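September, Barnley bench notes. Stand with the S-curved copper-colored rod, oval wood base.

Checked the square mounting plate with a straightedge: flat within 2 mm. Base rocks slightly on the marble. Rim finish is a bit worn; touch up after the felt goes on.
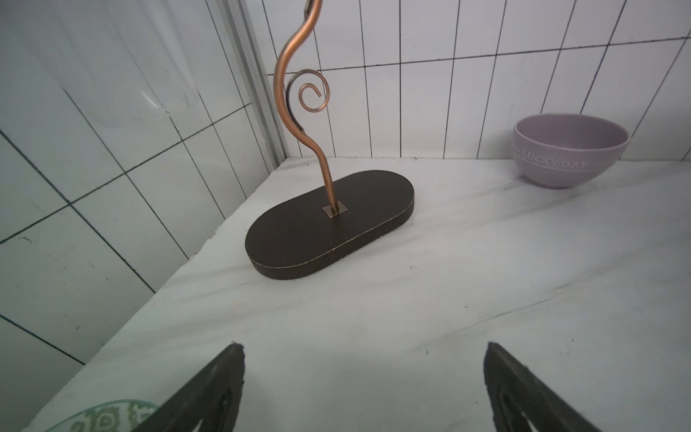
Felt pads to be the thin Dotero type, 19 mm. Keep the scroll clear of the clamp when turning the piece over. Leave adhesive until 5 pm before loading. The purple bowl stays on the counter.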